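Gripper Corner: The Bowl Wins Again

Our kitchen bake-off between the two sets of fingers has reached its third week, and the standings are close enough that Vikas Mittal has stopped making jokes about them. For those who skipped the last issue, we are choosing between the Droris fingers, which are stiff and cheap, and the Casado pads, which are soft and priced as if they knew it. Everything else stays put: same arm, same controller, same green bowl, same counter.

The task is pouring. Pick up a bowl of something dry, tip it over a black tray, put the bowl back down. A four-year-old can do this, and will do it when you least want it. The arm needs more encouragement.

We chose cereal because it is light, it rolls, and it tells on you. A wet pour hides a bad wrist angle. A ring of cereal that leaves the bowl half a second early ends up in a drawer, and you find it in August. 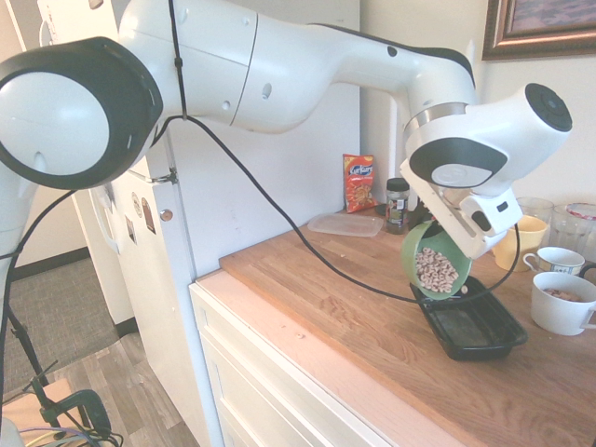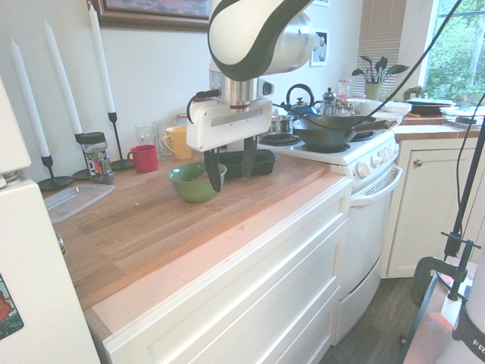

The white arm and the green bowl at the kitchen counter. In the first picture the bowl is tipped over the black tray.

Now the numbers. Each set of fingers got 175 tries. The Droris set dropped the bowl 30 times, mostly on the way back down, when everyone in the room had already decided it was going well. The Casado pads dropped it less often but let it turn in the grip, so the pour came out wherever the bowl felt like sending it. Anju Grewal, who has been scoring the runs, gives the stiff fingers the edge on aim and the soft ones the edge on manners.

She also wants it on record that the rim matters more than either vendor's brochure admits. Grab the bowl a little too high and it swings. Grab it too low and the fingertips meet the counter first, and the controller sulks until someone resets it. We lost most of a morning to sulking.

The wrist camera has been a mixed blessing. It gives a lovely view of the bowl right up to the moment the bowl fills the view, after which it is mostly a study in green. The fixed cameras have no such trouble, but they can't see the far side of the rim. We are now feeding both to the Clidetti controller, which seems to trust the wrong one about as often as I do.

All of it is going into the Plurstead log, which stood at 3,193 entries on February 5, 2026. Nearly 2,000 of those are pours. The rest are pick-ups, put-downs, and one long entry by Vikas about cable routing that should be read by anyone planning to hang a loop of cable near a moving wrist.

Next up is rice. Anju has asked for a bigger tray.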